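Round table in the small bedroom, keep or bin?
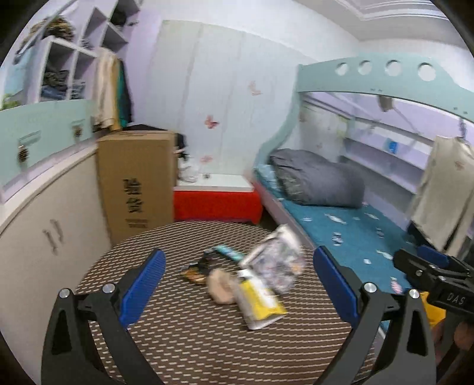 plilach_hal
I've been trying to sort out our spare bedroom since February and the table is what beats me every time! Anything small and homeless gets dumped on it, packets mostly, and then the tall cardboard box went next to the red chest and now there's stuff on top of both of those too. Do I get rid of the table?

tumine26
Yes. Flat surface = clutter. I sold mine for 8 quid, never missed it.

Arnuswood
Disagree with tumine, you'd only pile it all on the bed. Shift the box first.

plilach_hal
Box is OH's, so good luck with that one (I'll ask tonight)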